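The Long Way to a Degree at Codcombe

Codcombe College has 2,754 students and one bachelor's program in folklore, with 7 people in it. Philomena Lynch, who runs the program, would like you to know that this is up from last January.

Her seminar on household superstition meets at 8 a.m., an hour chosen by the scheduling software, which has never met an undergraduate. Students read 1,000 pages a term and write a thesis on something their grandparents refused to do indoors.
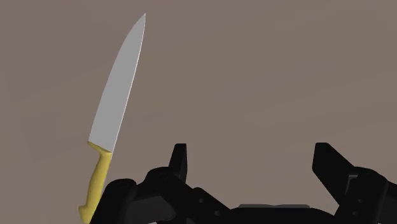

Codcombe Quarterly | Vol. 7 | Page 38

Samuele Tedesco wrote his on whistling. He had planned to major in accounting, and his parents still bring it up at dinner. "They ask what the job is," he says. "I tell them there are several. Then I change the subject."

Lynch keeps a list of what graduates go on to do. It includes two archivists, a radio producer and a man who sells boats in Wota.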